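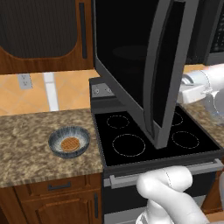
kitchen sim, microwave door open, one gripper on the oven handle

**Gripper closes on oven handle fine, then everything shakes when the arm pulls**

**Pankaj Maurya**
2/6/20

Building a two arm thing with a few people at Parnimura (shared shop, we get the back bench on weeknights). Real arms are only half wired so I'm doing the moves in sim first. Kitchen model came with the package — range, over-the-range microwave, cabinets, some counter stuff. Didn't model any of it myself.

Job is simple on paper. Left arm opens the oven, right arm deals with the microwave. Bowl with the waffle gets moved later, not there yet.

Trouble is the oven. Fingers wrap around the bar, looks good, contact shows up in the log. Then I command the pull and the whole hand buzzes. Sometimes the door opens a bit and slams back. Sometimes the fingers go right thru the handle. One run the wrist flipped over and the sim quit at step 1073, no error, just gone.

Tried so far:

- finger friction way up, no change
- slower pull, buzzes longer thats all
- lighter door. Opens! but then it swings on its own as soon as anything touches it

Microwave door never does this with the same gripper settings. So I don't think it's the fingers but I've been wrong all week.

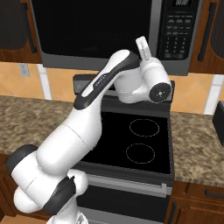
Physics step is whatever the default was, position control on all 7 joints, gain 100 on every one of them. Yes the same number for all. Was going to tune it and didnt. Controller is Grotum, the free version.

Is it the gains or the door? Would like to know before I start copying numbers onto real motors. Shop's open again Monday and I'd like to have something to run.

**Wavden**

Update your drivers. Had a sim that shook and that fixed it. Also gripper looks too big for that handle imo, maybe get a smaller one.

**Sneha Tiwari**

Both, but gains first.

Same number on every joint is your buzz, pretty sure. Shoulder is hauling the entire arm, wrist is hauling a hand. A gain that barely holds up the shoulder is way too stiff for the last couple joints. In free air you don't see it. Grab something on a hinge and now the arm and the door both think they know where the hand goes, and they fight.

What I'd do, in this order:

1. Drop the wrist gains a lot. Start at 42 or so and keep going down till the hand sags a little, then back up one notch.
2. Add damping. You didnt mention any. If it's zero, stop reading and go fix that.
3. Cut the physics step in half. Fingers passing thru the bar is usually the step being too long for how hard they squeeze.
4. Put friction back where it was. High friction plus stiff wrist makes it worse.

Then the pull itself. Are you pulling in a straight line? Oven door hinges at the bottom so the handle comes out AND down, in an arc. Straight back = you're trying to rip it off the range. A microwave door swings sideways on a different arc so if you got that path right from the package demo it would explain why that one behaves.

Door — put the weight back to normal and give the hinge some friction. That's what stops the swinging on its own.

And cap the torque before you go near real motors, please. Sim quits, a real wrist takes a finger off.

**Pankaj Maurya**

Damping was zero. Yep.

Also was pulling straight back, feel dumb. Set damping, wrist at 42, made an arc with five points on it. Door comes down most of the way now, tiny shake near the end. Havent done the step size yet. Shukla at the shop says he has an old torque limit script for Grotum, will try it tonight and post the numbers if they're any good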